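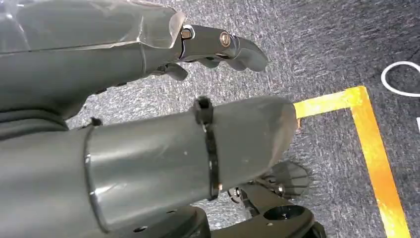 Six weeks with the Camow hand

Okay, so a bunch of you have been writing in since the summer asking when I was going to get to the Camow, and I kept saying "soon" because the loaner kept not showing up. It's here, I've had it on an arm for six weeks, and I have a lot to say, so get a coffee.

Quick background if you missed it. Camow is the hand that Stikton sells as a lease-or-buy kit for small labs and shops that already own an arm and don't want to spend a year building fingers for it. You get the hand, a mounting plate for your wrist, a wrist camera bracket, the cable set, a bag of spare fasteners and a login for the software. You can buy it outright for $1,597 or lease it by the month, and the lease includes repairs. I did the lease, partly so I could test the repair side (more on that further down, because I did end up needing it).

18 October 2021 is when this goes out, and everything below is based on the current version of the kit. Stikton says a new software release is planned for December, so a couple of my complaints may have a short shelf life. I hope so!

Getting it on the arm

Unboxing was pleasant. Everything comes in cut foam, the small parts are bagged by step, and the bags have the same numbers as the pages in the guide, which sounds like nothing until you've put together a kit where they don't. Berkay Öztürkmen came over to help me with the first install, and we had it bolted to the wrist in 40 minutes, including the time we spent looking for my torque driver.

The mounting plate fit fine. The cable routing is where I'd slow down if I were you. The guide shows one neat curve from the wrist back along the forearm, and on our arm that curve pulled tight every time the wrist rolled past about a quarter turn. We redid it with more slack and that fixed it, but I'd have liked a warning. If your arm has a longer forearm than the one in their drawings, dry fit the whole run first, roll the wrist all the way both directions by hand with the power off, and only then tie anything down.

Setup on the software side was less fun. You make an account, you plug in, it does a firmware check, and then it wants to calibrate each finger one at a time. Fine. But if anything at all interrupts it you go back to the first finger. I got kicked out three times. Berkay thinks it was my USB hub and he may be right - going straight into the computer worked the first time. Still, it should just remember the fingers it already did.

What it's like to use

Now the fun part. I really like this hand!

The fingers move in a way that feels calm, if that makes any sense. The gripper I was using before this was fast and kind of snappy, and I'd find myself flinching when it closed. The Camow eases in. There's a soft stop at the end of the travel, so when a finger meets something it didn't expect it slows and holds and doesn't keep shoving. I let it close on my own thumb (don't tell Stikton) and it was about like a firm handshake from somebody's uncle.

The wide fingertips are the thing I'd brag about. With a flat pad you get a lot of forgiveness on your approach angle, and that matters so much when you're picking things up off the floor, where most of my tests happen. I've got low carpet in the workroom with tape down for the work zones, and carpet is a mean surface to pick from. Hard little tips dig in and drag. These mostly slid along the top of the pile and got under the edge of whatever I was after. Wooden blocks, a TV remote, a paperback, rolled socks, a tape measure: all easy. A playing card lying flat took a lot of tries and I never got it reliable. Coins, forget it.

I ran a long pick-and-place test over two weekends with a mix of household stuff, 1,008 attempts in all, and logged every one in a spreadsheet like the extremely cool person I am. The misses bunched up on two kinds of object: thin flat ones and anything round and slick. A plastic ball the size of an orange would squirt out from between the fingers nearly every time until I turned the closing speed way down, and after that it was okay but slow enough that I'd go refill my water while it worked.

One more nice thing. You can pose the fingers by hand with the motors relaxed, press save, and call that pose up by name later. My neighbor's kid taught it "point," "pinch" and "spooky" in one afternoon with zero help from me. Pointing turned out to be useful. I use it now to check that the arm and the floor grid agree with each other: send it to a spot, stick the finger out, see where it's aiming.

The wrist camera bracket

I want to give this its own section because three different people asked. The bracket is good and stiff and it holds a small camera without wobbling. The trouble is the view. With the bracket in its standard position my camera got a whole lot of hand and not that much of whatever the hand was reaching for. If you're only using the camera to watch what the fingers are doing, great, you'll love it. If you want to find objects with it, plan on moving it. I tried the forward set of holes and liked that better, though then it's easier to bump things, and I did, twice, both times on the same table leg.

If you already have an overhead camera, keep using it and treat the wrist one as a bonus.

When it broke

Week four, one finger started ticking. It still worked, but there was a little click at the same point in the travel each time, and after a couple of days it began lagging behind the others. I checked the joint screws first like the guide says, found one that had backed off a hair, snugged it up, and the click went away for exactly one evening.

So I opened a repair ticket. I got Duygu Sarıgül on the support side, and she was great. She asked for a short video with sound and the log file, wrote back the next morning, and told me it was probably a worn link pin and that I could either send the whole hand in or have them mail me the finger and swap it myself. I picked the swap. The part came four days later with a printed card of instructions, and I'd say anybody who has changed a bike tube could do it. No more click. No bill either, since I'm on the lease.

I did ask her if the pins wearing out is a known thing. She said they see it now and then on hands that do a lot of cycles, and that they've changed the pin on units going out since the summer. Mine was from before that. If you're buying used, ask about it.

What bugs me

The software, mostly. The control panel has a lot of pages for a hand, and the one slider I use all day (closing speed) is three clicks deep. There's no way to pin it up front. The logs are thorough but they come out as one giant file per session, so finding the moment something went wrong means a lot of scrolling.

Fastener sizes are another one. The finger joints and the palm take different drivers, and the kit only comes with one of them. Put the other one in the bag! It can't cost more than a dollar.

Also it's a bit heavy. Check the payload on your arm before you order. With the hand and a camera on, I was closer to my limit than I like, and I stopped picking up anything heavier than a full soup can.

How it stacks up

People always want to know about the Admasu, and yes, I've used one. The Admasu gripper is cheaper and simpler and if all you do is move boxes from here to there I'd get that and spend the difference on a better camera. The Trirkari is the other direction, more fingers and more sensing and a lot more money, and I only had it for a day at a friend's shop so I don't want to pretend I know it well. The Camow sits in the middle. It'll do odd shapes, it's gentle, and you can fix it on your own bench.

Would I buy it? I'm keeping the lease going through the winter, and if the December release sorts out the calibration thing I'll probably buy the one I've got. Stikton takes part of what you've paid on the lease off the price, but ask them for the exact terms, because mine were set up as a loaner and yours may be different.

If you have one already, write me and tell me how many cycles you've got on the original pins. And if you've found a way to pick up a playing card off of carpet, please, I'm begging, send a video. Next issue I'll be back to batteries.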